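The Bell at Trernetti

The ferry to Trernetti only ran twice a day in May, and Rawan Khalaf had missed the first one by the length of a parking lot. She'd run, too! She had run with her trumpet case banging against her knee and her sheet music coming loose in the wind, and she got to the end of the dock in time to see the captain wave at her, very politely, from well out on the water.

So she had four hours, and she decided to enjoy them.

She bought a peach and a paper cup of coffee and sat on an upturned crate by the bait shop. The whole lake was lit up like a tray of coins. Across it she could just see the island, with the church tower sticking up and the long green hill behind it where the band would be playing that night with or without a trumpet.

"You're the horn player," said a man mending a net.

"How did you know?"

"You've got a horn."

His name was Arben Georgiou and he had lived on the island for 65 years, which was all of them. He was on the mainland to buy rope. He had bought the rope in ten minutes and then he too had missed the ferry, on account of a long talk with the rope man over whether pike could hear.

"Can they?" Rawan asked.

"Oh, they can hear! They can hear a spoon in a boat. Konomis says no, but Konomis sells rope."

She laughed so hard she got peach juice on her sleeve. Arben moved over and made room on the bench, and she brought her case across, and he told her about the bell.

There was a bell in the Trernetti tower, he said, and it had a note in it that no one could name. His grandmother said it was an A. The priest said B flat. A piano tuner called Bachmann came over one summer, a serious man with a leather bag, and he sat under the tower for two days striking forks on his knee and writing in a little book. On the third morning he closed the book, ate a huge breakfast, and went home without a word to anyone. The island had been arguing over that breakfast ever since.

"What does that mean, a huge breakfast?" said Rawan.

"Well, exactly. Is that a man who found it, or a man who gave up?"

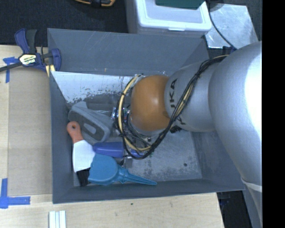 Rawan took out her trumpet. She couldn't help it. She had perfect pitch, or close enough that her teachers had called it that, and the idea of a bell with no name made her fingers itch.

"Sing it to me," she said.

Arben put down the net. He wiped his hands on his trousers, looked around at the gulls, and sang one low note with his mouth nearly closed. It was a lovely sound, a little rough along the bottom. She found it on the horn at once. A, plain as bread.

"Your grandmother was right!"

"No, no. That's only how it starts." He sang again, and this time he let it go on, and she heard it sag and widen and then, right at the end, lift. She followed him with the trumpet. She had to pull the slide and loosen her lip, and still she couldn't get all the way around it. It was like trying to carry water in a hat.

They did it again. The bait shop woman came out and stood with her arms folded, listening, and then she said it was higher than that at the finish. She'd been born over there as well. She sang it her way. Arben told her she was thinking of the bell in winter, and she said of course she was thinking of the bell in winter, that was when you could hear the thing properly!

By the third hour there were eleven people on the dock, all singing one note and none of them singing the same one. A boy with a fishing rod had it almost as a growl. Two sisters in matching raincoats sang it together, a hair apart, and the air between them buzzed, and Rawan jumped right up off the bench.

"There! Do that again. Everybody, do yours, and keep going."

They took a breath together. She put the trumpet up and came in underneath, very soft, on the plain A. The sound rolled off the end of the dock and out over the water — flat and sharp and sweet and sour at the same time, and all of it moving. Arben had his eyes shut. The boy's growl ran out before the others and he gulped and started again.

The ferry was coming. She could see it halfway over, with the captain leaning on the rail. When the last voice stopped there was a bit of quiet, with only the engine in it.

Then, from across the lake, the bell rang for six o'clock.

Rawan listened to every one of the strokes with her mouth open.

"Well?" said Arben. He had picked up his rope. "You're the one with the ears. What is it?"

She snapped the case shut and wiped her chin on her good sleeve.

"Is there anywhere on the boat," she said, "where I could get some eggs?"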